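Search this site Enter keywords Go

We use cookies to remember your settings and count visits. Accept Manage choices

Two arms, one apple and a calmer packing floor

Sylvain Maillard talks fast when he gets onto the subject of apples. He runs the packing floor at Vendthorpe, where fruit gets sorted into gift trays, and since October he has spent his afternoons at a desk with the people from Stelter, working through simulated handovers before anything gets tried near the line.

"I came in thinking I'd be bored," he told me. "I've packed fruit most of my life! Then they showed me one arm giving an apple to the other and I wanted to see it again and again."

The handover matters because of how the job is laid out. A packer picks with one hand, turns the fruit, and sets it down with the other, and by the end of a shift that reach across the body is what hurts. Stelter's idea is to let a pair of arms do the reach and leave the choosing to people. So far they have run 1,951 simulated passes, and Maillard has watched a good many of them (more than he needed to, he admits).
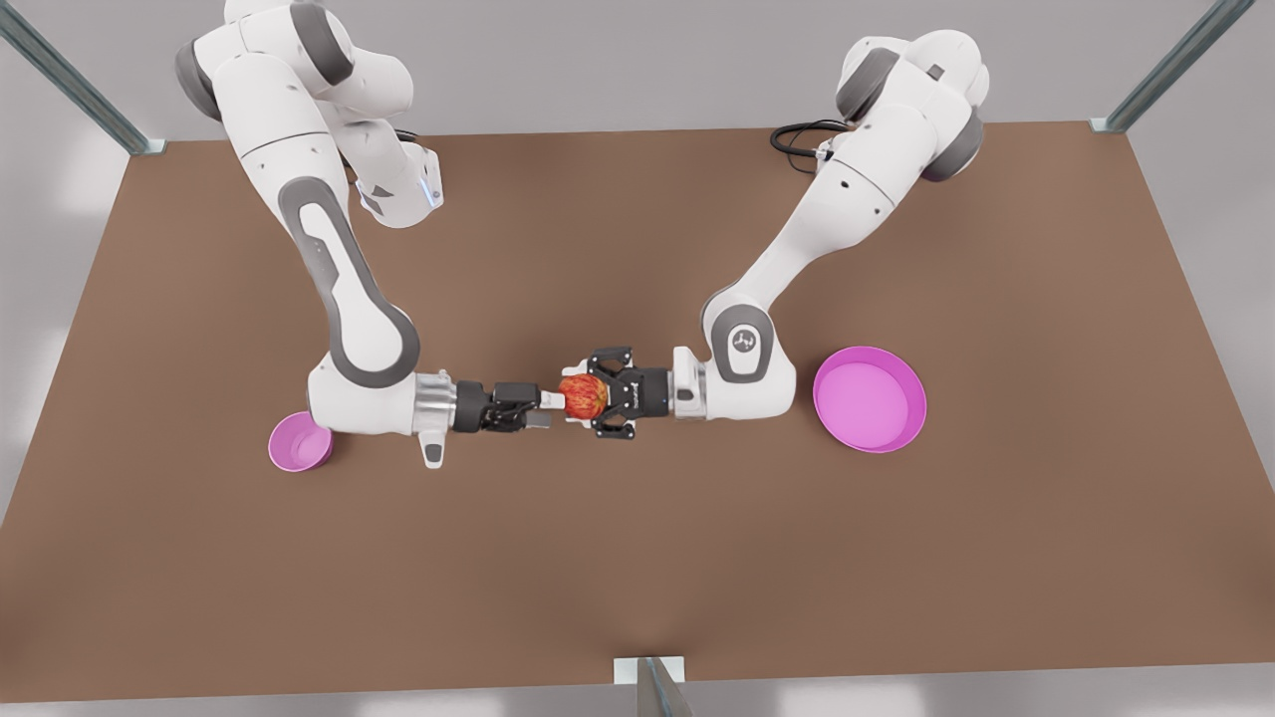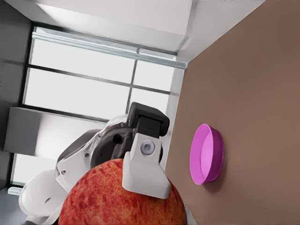 WORK & PEOPLE

The apple and the pink dish turn up in run after run, and Maillard has grown fond of both. "My crew calls it the pink plate test. They come by at break and ask how the apple's doing."

That crew is 33 people, and he was nervous about telling them. He did it early, before the first run, with the screen turned around so everybody could watch. The questions were mostly about hours. Vendthorpe has promised to keep the headcount through the trial, and two packers have already moved over to work with Stelter, marking the grips they think would bruise real fruit.

"They're so good at it," he said. "You show them a grip and they'll say, no, too high, you'll dent the shoulder. The engineers write it all down. I love that part, I really do."

What worries him is pace. A machine that never gets tired can set a rhythm that people then have to chase, and he has asked for a pause button at every station, within easy reach. Stelter has agreed to it on paper.

And his own job? He expects less time filling in for sore shoulders and more time teaching. "I've got new packers who have never had anyone stand next to them for a whole morning. I'd get to do that again. I can't wait!"

The first trial on the real line will use a single station at the far end, with Maillard packing beside it himself.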